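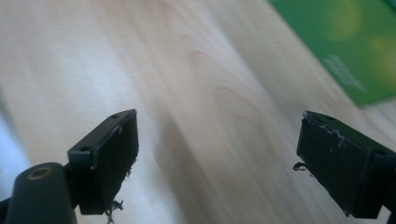

Leave the table alone

By Declan Inskip
2022-04-08

My wife wants to put a cloth on our table. Her mother wants this too, and also the neighbor who comes on Sundays for cards, and I understand them all. A pale wooden table shows everything. But I have been against the cloth for 17 years and I would like to explain myself once in writing, so that I do not have to do it at every dinner.

I grew up in Naltonitz, in an apartment where the table was covered three times. First came a felt, so that plates would not knock. On the felt was a white cloth, and on the cloth a sheet of clear plastic, which stuck to your arms in summer. I ate at that table until I was a grown man and I did not know what color it was. When my parents moved to a smaller place, we took off the layers to carry it down the stairs, and the wood was beautiful. My mother looked at it and said, "Well, it is like new." Then it was sold to a man from Omelberg, who I suppose covered it again.

I think about this often. What did we keep it new for? The man from Omelberg paid very little. All the pleasure of that wood, if wood can give pleasure, and I believe it can, went to no one.

When I had my own home I bought a table from a small workshop called Lockwood, and it cost me 686 dollars, which was too much for us then. It is light wood, almost cream in the daylight, with the grain going in long waves and in one place making a curve like the arch of a bridge. My daughter learned to draw by following this arch with her finger. Later she followed it with a pencil, and this was a less happy day, but we have sanded it a little and the arch is still there.

The seller gave me a paper with instructions. Wipe with a damp cloth, then a dry one. Oil in the spring. Do not put hot pots directly. I do these things, mostly. I oil in May, when the windows can stay open, and it takes me over 30 minutes with the waiting. I am not a person who says that you must let your furniture be destroyed. A coaster is a good invention and I own several. Care is one thing, and hiding is a different thing, and I think people mix them.

My friends say that a cloth makes a room warm. In some rooms, yes. In a restaurant I like a white cloth very much, because someone else will wash it. At home the cloth has its own life. It must be ironed, it slides, the crumbs go under it, and if a child pulls the corner then the soup comes also. You begin by protecting the table and you end by protecting the cloth, and this is how my parents arrived at the plastic.

There is a stronger argument against me, and I want to be fair to it. A bare table invites things. Whatever comes into the house is put down there: the mail, keys, a box, a school folder, somebody's gloves. With a cloth and a bowl in the middle, people stop for a moment before they throw down their things. This is true. In our home the table is cleared every evening and by the next noon it has something on it again — and I have been angry about this many times.

But I have changed my opinion a little. When I visited my cousin in Dredwood last year, she had a dining room with a table so well dressed that the family ate in the kitchen, standing up. We sat at it only one time, on my last evening, and the children asked if they were allowed. I came home and saw our table with all its mail, and I was glad that it is used.

We have now 15 marks that I could show you, if you came for coffee. Most are rings. One is from an iron, and I will not say who did it. My wife says I am proud of them, and maybe this is so. For her birthday I have agreed to a cloth, a small one, for one evening, and I have asked that it has no plastic.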